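Kitchen Diary, Usmani House

Entry for 21/08/2018

The steamed bun trial continued today under the direction of Usman Niazi. The purpose remains to settle the recipe and the serving method before the house takes on the Likley supper in November, for which 135 guests are expected.

The dough was prepared at 6:30 from 500 grams of flour, the yeast and a little sugar, and was left to rise under a cloth. The room was cooler than last week and the first rise was extended accordingly. Mr. Niazi asked that the pleats be made smaller and drawn up more firmly at the top, as the previous batch had opened during cooking. Filling was the Clilura recipe, with less ginger than before.
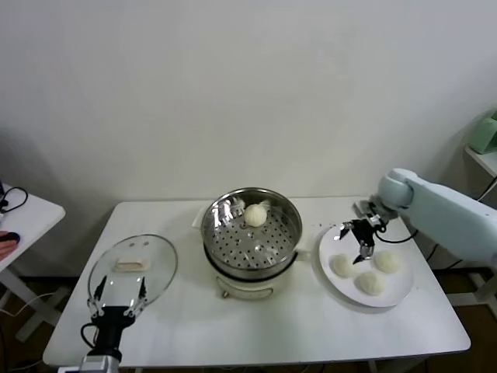
Buns are to be moved to the plate one at a time and set apart from one another, so that the sides do not stick. The lid is to be tilted away from the basket when it is lifted - water running back onto the buns spoiled several on the previous occasion. A plain round white plate is preferred for serving.

Tasting notes were taken after lunch. The dough was judged soft and slightly sweet, and the tops had wrinkled a little. Opinion was divided on whether this matters. Mr. Niazi considers it acceptable for a family supper but would like it corrected before November. I have proposed that the heat be turned down for the last few minutes and the lid left closed for a short time afterward. This will be tested with the next batch.

The flour order with Fanden has not been confirmed. A second request was sent this afternoon, together with a question about the price of the larger sacks. The steamer basket is to be washed by hand and dried before it is put away. Remaining filling is in the refrigerator, second shelf, and must be used by tomorrow evening.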